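Teaching an arm to put down a stone

18 shares
6 comments

The shared workshop at Drurincombe opens its doors at 7 p.m., and by then the arm has usually been on for an hour. Its keeper, a retired instrument fitter who asked to be identified only as the member responsible for the bench, likes to let the joints run through a slow cycle before asking them for any precision.

"You get a different zero in the first half-hour," he says. "It's small, but a Go stone is a lens shape with no flat on it, and small errors show up as stones that skate."

The project is called Brolletti, after a label on an old parts drawer. Its aim is modest. A person plays a stone, enters the coordinate on a keyboard, and the arm answers with a stone of its own. There is no vision system in the loop at this stage. The board position is held in software and the arm works from a taught grid.

He bought the arm second-hand and wrote the motion layer himself over one winter. The game engine is an open package that he has not modified. Between the two sits a program he calls Amissah, which converts a board coordinate into a sequence of waypoints and decides how high the fingers must travel to clear whatever is already down.

"Amissah is 1,045 lines, and most of that is refusing to do things," he says. "Refusing to go below the board plane, refusing to swing the elbow past a limit, refusing to start if the last move didn't finish. The part that plays Go is a function call."

The grid was the first real difficulty. A printed paper board is cheap and flat, and it can be laid at whatever angle suits the arm's reach, but it has to be registered every time it is moved. He teaches three corners by hand, driving the fingers down until they are just clear of the paper, and the program works out the rest. The fourth corner is used as a check. If the computed position and the taught one differ by more than 2 millimetres, he starts over.

"People ask why I don't glue it down. I did glue one down. Then I wanted it somewhere else."

Picking up a stone has taken more of his time than placing one. The supply sits in a bowl, and the stones settle in a new arrangement after every pick. The current method is blind. The fingers go in closed, open slightly, descend and close again, and the gripper reports the width at which it stopped. Too narrow means nothing was caught. Too wide means two stones, or one lying the wrong way. In either case the arm lifts clear, shifts its aim and tries again.

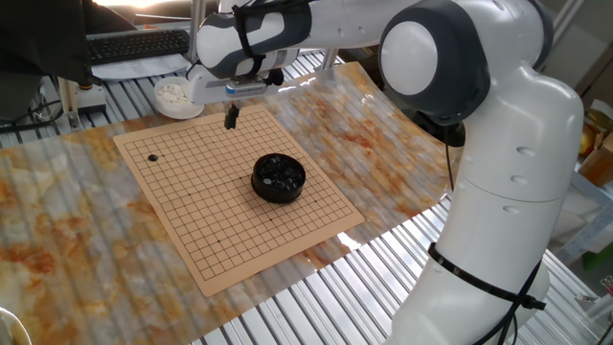
Cables, speed and the table

The routing of the cables is a matter he returns to several times. Anything that hangs must have enough slack for the full swing of the elbow, and anything with slack will sooner or later find something to catch on. He straps what he can to the links and checks the straps at the start of each session.

"A strap that creeps ten millimetres over an evening is a strap you didn't do up properly. I put a paint mark on the link now so I can see it."

Speed is capped in software. Over open table the arm is allowed 500 millimetres per second, and within a hand's width of the board it drops to a crawl. Visitors find the last part of the move tedious. He has had requests to raise the limit and has declined them all.

The metal slats of the table are convenient for bolting things to and poor for everything else. A dropped stone finds the groove. The glossy marbled sheet he lays over them came from a discount flooring shop in Grisgate, and he is not fond of it.

"It's slippery and it has a curl in it from being on the roll. I've had it under weights since October. But a stone that lands on it stays where I can pick it up, mostly."

Asked about reliability, he opens his logbook. In the most recent long test the arm was told to place 175 stones in sequence, with the board cleared by hand whenever it became crowded. The log lists failed picks, which are retried automatically, separately from failed placements, which are not. He regards the second list as the one that matters. Nearly all of its entries carry the same note, "rolled on release."

The cause, he believes, is that the fingers open unevenly. One side lets go a fraction before the other and the stone is nudged off the intersection. He has tried opening more slowly, which made it worse, and lowering the release height, which helped until the fingertips began brushing neighbouring stones. A pair of longer, narrower tips is drawn up and waiting for a turn on the workshop's printer.

Captures are the other gap. When a group is taken, the stones still have to come off by hand, and the human player is expected to do it. The arm can lift an isolated stone from the board without much trouble, he says, but in a crowded position there is no room to get a finger down on either side.

"A suction cup would do it. Then I'd have a hose to route as well, and you've heard me on the subject of cables."

He has a small cup and a pump in a drawer all the same. The pump is rated for 12 volts and the spare supply on the bench puts out 24, so that is the next job.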